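The library in Nutthorpe wants its book back

I got a letter from the Nutthorpe public library. An envelope, with a stamp on it, the way people used to send bad news. It said I had an item out that was 273 days overdue and would I please return it at my earliest convenience, which seemed like a generous phrase given that my earliest convenience had come and gone sometime last fall.

The item is a book on sourdough. I do not bake sourdough. I baked sourdough for two weeks, and in that time I made a thing my neighbor Giuliana Mamani described as "very filling." She still brings it up when I offer her food.

So I went looking for the book on a Tuesday night, thinking I'd be done by dinner. I was not done by dinner. I had dinner standing up, in the hall closet, with a flashlight.

What I learned in the closet is that I have a borrowing problem. I don't steal, I want that on the record. People hand me things and I carry them home in good faith, and then they enter a kind of long sleep. I found a cake tin that belongs to Anel Gumede, with her name on masking tape across the bottom in letters you could read from the street. I found a bicycle pump. I found the second season of a detective show on DVD, from Margus Lill, who moved away and never asked for it, and who I now believe has been sitting somewhere all this time not knowing who did it.

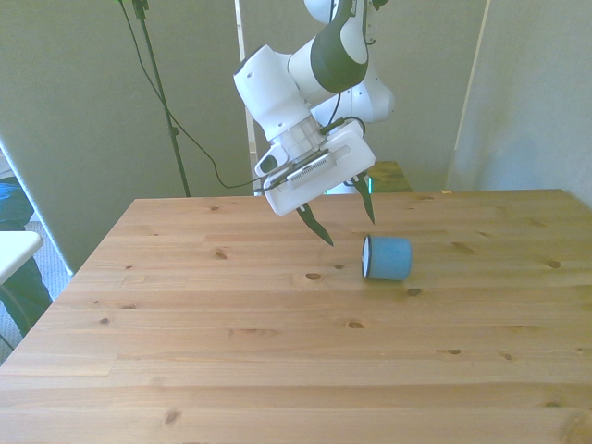
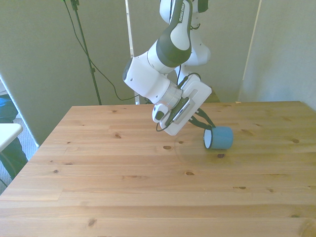

The book was under the bathroom sink, behind the drain cleaner. I have no theory. It had a grocery receipt in it at page 201, where the chapter on rye starts, and I remember now that rye was where I lost my nerve.

Our library did away with fines a while back. I supported this. I may even have signed something. What I hadn't considered is that a fine is a very comfortable thing for a guilty person to pay. You hand over your four dollars, the lady stamps something, and the two of you are square. Without a fine there is only the desk, and Ferhat Öztürkmen behind it, being nice to you.

"Oh, somebody's been waiting on this one," he said.

He said it pleasantly. He turned the book over and looked at the back, where there is a ring from a mug. I looked at it too, with interest, like a person seeing it for the first time.

Then he asked if I wanted to check anything else out while I was there, and I walked out with a history of lighthouses and a cookbook about beans. They're on the kitchen table. I've put the due date on the fridge under the pizza magnet, next to the due date for the sourdough book, which I guess can come down.

Anel got her tin back on the weekend. She'd bought another one. She gave me some lemon bars to take home in it.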